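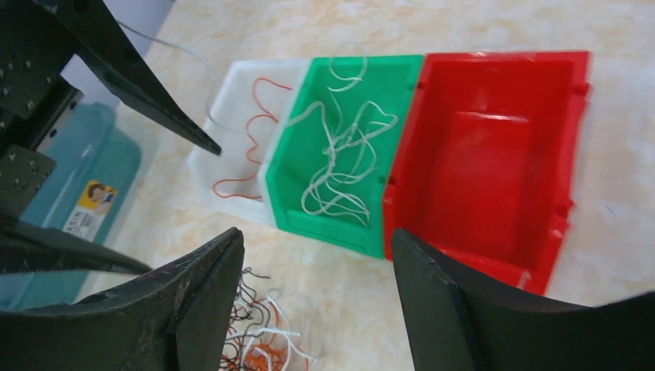
Sorting out the cable drawer – a one-evening job

Last updated January

Right, quick one as I've had the same question from a few of you. How to get through a drawer (or box, or carrier bag, no judgement) of old wires and leads without losing a whole weekend to it. I did mine between tea and bedtime. Ours had been building up since we moved in.

What you need

A clear table or a bit of floor. Old towel if the table scratches.
Four shoeboxes or tubs, doesn't matter what.
Masking tape and a pen that writes on it.
Freezer bags with the zip top, medium.
Reusable hook and loop ties. I use the Karnen ones, they come on a roll and you cut them yourself. Bread bag clips will do for thin stuff.
A phone or something else to test leads with.
A bag for the things that are going.

Don't buy a storage unit first. I did, the Trodau one with the little drawers, and half of it was the wrong size. Sort, then measure, then buy. Or don't buy.

Step 1. Tip it all out

All of it. The other drawer too, and the bag behind the telly, and whatever is in the car. If you do it in bits you'll end up keeping three of everything.

Step 2. Untangle, but don't pull

Pulling makes the knots tighter. Lay the heap flat and shake it gently, from the middle. Look for a plug end that's loose on top and feed it back out the way it came. Plugs are what catch so do the chunky ends first and the thin leads mostly fall out by themselves.

Earphones last. If a pair takes longer than a kettle boiling, put it to one side and go back to it later with a cuppa.

Really bad knot – lay it on the towel and loosen it with the handle of a teaspoon. Not a knife. Not scissors, obviously.

Step 3. Four boxes

Box one, charging leads.
Box two, power supplies, the ones with a lump on the plug.
Box three, sound and picture. Telly leads, aerial leads, speaker wire.
Box four, no idea.

Go fast. Pick up, drop in, next. Don't stop to wonder what it belonged to, that is how you end up sat on the floor at 11pm looking at an old camera. Box four will be the biggest and that's fine.

Step 4. Check for damage

Before you plug anything in. Run each one through your fingers. You're feeling for flat spots, splits, anything sticky, and you're looking for bare metal showing where the lead meets the plug. Brown marks on a plug, it goes. Cracked casing, it goes. Don't tape it up and keep it, I know it's tempting.

Mains leads in particular. If you're not sure, bin pile.

Step 5. Test what's left

Charging leads are easy, plug in the phone and wiggle the end a bit. If it cuts in and out, it's on its way out. Some leads only charge and won't move files across, so if you need one for photos try that as well and write PHOTOS on the tape.

Power supplies, read the small print on the lump. You want the output line, not the input. Volts have to match the thing you're plugging in. Amps can be the same or higher on the supply, not lower. Check the tip as well, because two can look the same and be wired the other way round. There's a little drawing on the label with a plus and a minus, match it to the one on the gadget.

Mine said 500 mA on one and the radio wanted 600, so that was why it kept cutting out. Two years I blamed the radio.

If you can't find what a supply goes with, don't guess. Box four.

Step 6. How many to keep

My rule, yours may differ:

Charging leads, one per person plus one spare of each type.
Telly leads, one spare.
Aerial lead, one spare.
Power supplies, only if you own the thing.
Phone line leads, one if you've still got a landline, otherwise none.
Speaker wire, any length longer than your arm.

Anything for a gadget you no longer have goes. Even if it cost a lot. Especialy then.

Step 7. Coil them properly

Don't wrap round your hand and elbow, it puts a twist in. Hold one end, make a loop about the size of a saucer, and let the lead turn a little between your finger and thumb as you go so it lies flat. If it wants to go the other way, let it. Tie in one place, short leads, two for long ones. Not tight – you should be able to slide a finger under the tie.

Step 8. Label

Fold a bit of masking tape over the lead near the plug like a flag. Write what it's for, not what it's called. KITCHEN RADIO is better than 9V. Same with the power supplies, tape on the lump itself.

One type per freezer bag. Bags stood up on end in a drawer, like files, so you can flick through. A deep drawer takes two rows. If it's a shallow drawer lay them flat and overlap them a bit.

Step 9. Getting rid

Not in the household bin. Leads and plugs have copper in them and can be recycled with small electricals. Our tip at Grivport has a cage for it by the gate, and the hardware shop (Moreira, on the corner) has a tub by the till. Look up your own council, they all do it differently. Working stuff, ask a charity shop first, some take it and some can't.

Any old batteries, take them out and keep them seperate. Different bin.

Box four

Lid on, write the month on it, top of the wardrobe. If you haven't been up there for it by summer, it goes to the tip without opening it. I've been caught out once, a lead for the hair clippers, and a new one was cheap enough.

Few questions I get

Can I use rubber bands? You can, they go brittle and stick to the plastic. Ties are better.

What about adaptors and extension leads? Hang them up, hook inside the cupboard door. Don't use one while it's still coiled up, it can get hot.

Is it worth doing the ones behind the telly? Yes but that's a different evening. Switch off at the wall and label both ends before you unplug anything. I'll do a page on it when I've finished ours.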